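Brirholm harbour tour put back to September

Visitors hoping to see Brirholm's old harbour this summer will have to wait. Tour operator Esanlow says its walking route, first promised for the spring, will now open in September, with tickets at £18 a head.

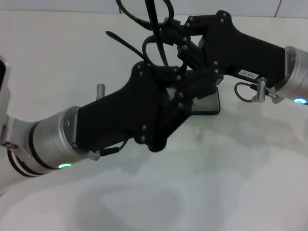 The company blames repairs to the sea steps. It gave the same explanation last time, and would not say when the work might finish.

Esanlow's leaflet calls the quay "untouched since 1575". That is a stretch. The customs house was rebuilt after a fire, and half the waterfront is now parking. 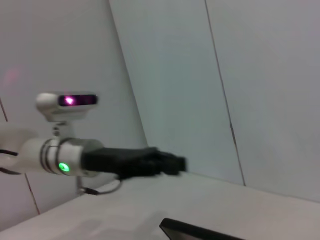
Clive Blackburn
Travel reporter

The firm expects around 400 visitors a day. Brirholm has 462 hotel beds, most of them already full in early autumn, and one ferry from Cluto each morning. Asked where everyone would sleep, a spokeswoman said day trips were "a big part of the picture". The last boat back leaves at 4pm, an hour before the final tour is due to end.

Bookings have opened anyway. Deposits are non-refundable.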